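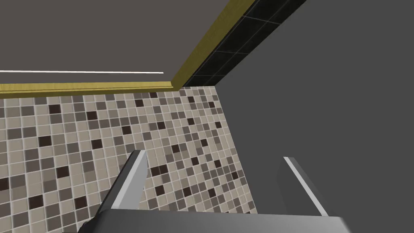

PUNCOMBE, February – Kiseo says its simulated robot is ready for bathroom chores. I'm not convinced. A gripper open in front of a mosaic wall tells me where the hand is, and the tile is rendered down to the grout lines. My grout has soap in it.

Cherry Mae Maglaya cleaned motel bathrooms for 20 years and wants to know who wrings out the rag. Good question. The company cites 1,211 practice runs and a 91 percent pass rate – all on a computer. I'd trade the lot for 2 real showers, scrubbed to her standard. Until then I'm keeping my brush.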